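News > Press Releases > Food & Grocery

Custura Questions "Freshness Score" Labels on Store Fruit

2 min read

April 22, 2022 – Custura, a shoppers' group that reviews grocery claims, today asked produce sellers to stop printing freshness scores on fruit until they can explain how the scores are worked out.

The labels give bananas, pears and other loose fruit a number out of 70. Grorby, the grocery chain that brought them in last November, says a higher number means fruit that will keep longer at home. Custura wrote to the chain asking what gets measured, who measures it and when. The reply ran to four pages and answered none of those questions.

"A number looks like science, and that's why it sells," said Reshma Ntuli, who wrote Custura's review. "I asked what separates a 62 from a 58. I was sent a leaflet about caring for the planet."

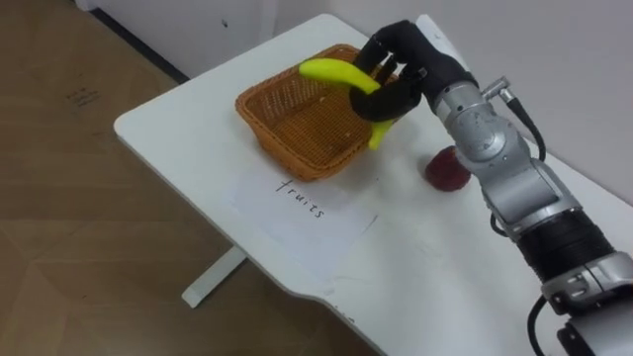 Custura also looked at the price of scored fruit. In the eight Grorby stores it visited, bananas with a label cost more than bananas without one, and staff could not say whether the two came from different growers. Khattak, the firm that supplies the labels, says its method is private. Custura accepts that firms have trade secrets but doubts that shoppers should pay extra for one.

The group is no more impressed by Darano, a storage bag sold beside the fruit and said to "protect your score." The packaging points to a survey of 400 households. Those households were asked whether they liked the bag. They were not asked how long their fruit lasted.

"It may be a perfectly good bag," Ntuli said. "I'd like to see someone test it."

Custura is asking Grorby and Khattak to publish the scoring method, along with the results of any storage tests. Until then it suggests that shoppers go by color, feel and smell, and buy what they expect to eat that week.

The full review is free to read at the Custura office and by mail on request.

8 shares | 4 comments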